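ROB 2 Disassembly Cell: Setting-up and Maintenance
Handout 4
Revised 23 April 2025, V. D'Souza
Toltham site. Read before the second practical.

1. Scope

This handout covers the desktop PC cell only. The conveyor cell at Fonmont uses a different controller and its notes are issued separately. You should already have done the stop circuit exercise from Handout 3. If you have not, see Venkatesh D'Souza before entering the guarded area.

The cell consists of one six-axis arm, a Hviid two-finger linkage gripper, a wrist camera and the work area in front of the arm. Jobs are loaded and logged through Kisenis, which also holds the tool offsets. Any change of finger, camera or mounting screw makes the stored offset invalid.

2. Start-up checks

Carry these out in order.

2.1 Arm isolated. Inspect the gripper linkage by hand. Each pivot should turn freely with no side play. A pivot which clicks is to be reported and the cell left isolated.
2.2 Check the finger fasteners against the torque sheet. Do not use thread lock on the pivots.
2.3 Wipe the camera window with a dry lint-free cloth. No solvent.
2.4 Restore power, home the arm at reduced speed, and read the cycle counter. Fingers are changed every 2,000 cycles. Write the counter reading in the log even when no change is due.
2.5 Load the workpiece. The mains lead must have been removed from the computer and the power supply left to discharge according to the bench sheet.

3. Approach to the power supply

The standard job begins with the side of the case open and the power supply exposed. The arm stops at the view position and waits for the operator to confirm the approach.
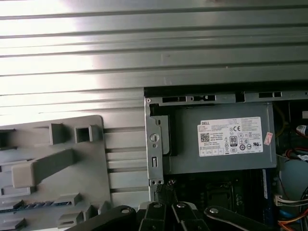 Fig. 1. Wrist camera view at the open case: Dell power supply above, motherboard area in shadow, gripper at the bottom.

Three points matter at this position.

Glare. Ribbed bare metal reflects the cell lighting strongly and parts of it may wash out completely, as at the left of Fig. 1. Set exposure on the power supply housing and ignore the panel. If exposure is set on the panel, the motherboard area will be lost altogether.

Wiring. The matching routine is poor at thin, overlapping cables. In Fig. 1 the yellow, red, blue and orange wiring at the right must be treated as a keep-out region and drawn in by the operator. Leave a margin on the side facing the gripper. A finger closing on a wire will trip the force limit only after the wire is already under load.

Gripper outline. The linkage arms are wider than the fingers and reach the chassis at a different height. The collision model must include both arms and their pivot bolts. A model of the fingers alone was used until February and produced two contacts with the chassis edge.

The label may be used as a coarse reference for position. It is not to be used for the final approach, as labels vary between units and are not always applied square.

4. Touch-off and offset check

Do this after every finger change, and whenever the counter has advanced by 878 or more cycles from the last recorded check. A raised feature with a clear edge is suitable. Flat sheet is not, as it can flex under the finger and give a late contact reading.

4.1 Jog to the approach point at reduced speed.
4.2 Advance in small steps until the force reading rises. Stop at once.
4.3 Record the position. Retract along the same line.
4.4 Repeat from a second direction and enter both values in Kisenis.
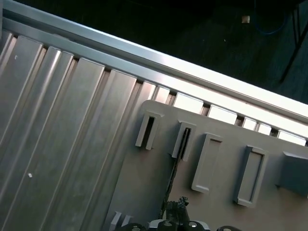 Fig. 2. Finger pointing towards the plate with raised features. Ribbed panel at left, pale rail above.

Note the angle of the work in Fig. 2. The ribs and the rail both run diagonally across the camera view, so a jog in camera axes will not follow the edge of the plate. Define a local frame from two points on the rail and jog in that.

Inspect the fingertip at the same time. The tip surface is irregular and textured, and small chips are easily missed. Compare it with the reference tip in the drawer.

5. Faults

Force limit trips with no contact: re-zero the sensor with the gripper clear of the work. If it persists, check the cable at the wrist.
Offset differs between the two directions: loose finger or worn pivot. Return to 2.1.
Image dark throughout: exposure has been left on the panel. See section 3.

6. Before the practical

Complete the log sheet for one full start-up. The pass mark for the written check is 75 per cent. Bring the torque sheet.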